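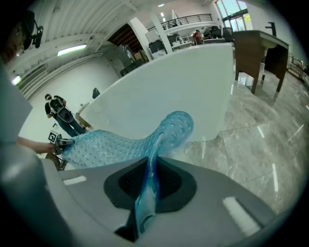

Skekon film-handling subset: README and known faults

Read this before you train on it. The release holds 298 episodes of two-handed work with thin, see-through plastic, recorded with a pair of hand-held grippers. The Prakis loader marks all of them as valid. I would not take its word for that.

What went wrong

In 12 episodes the recorded jaw width for one gripper freezes while the jaws are plainly still moving in the video. The log shows no error and no gap in the timestamps. The loader checks that a value is present - it never checks that the value changes.

The first explanation we got was dropped packets. I don't buy it, as the pose stream from the same gripper carries on without a break. My own guess is that marker tracking fails when clear plastic folds over the tag and the software repeats its last good reading. That is unproven.

Status

The June patch from Sudside was supposed to fix this. We reran 3 of the bad episodes with it and 2 came out the same as before.

Use

Skip anything listed in frozen_width.txt. Do not use the width channel to set grip force limits on a real arm. A stuck reading tells the controller the jaws are open when they may be closing on something, possibly a hand.

The success labels come from Hashmi and were entered by the operators themselves. No second pass has been done.

Last edited 20 September 2026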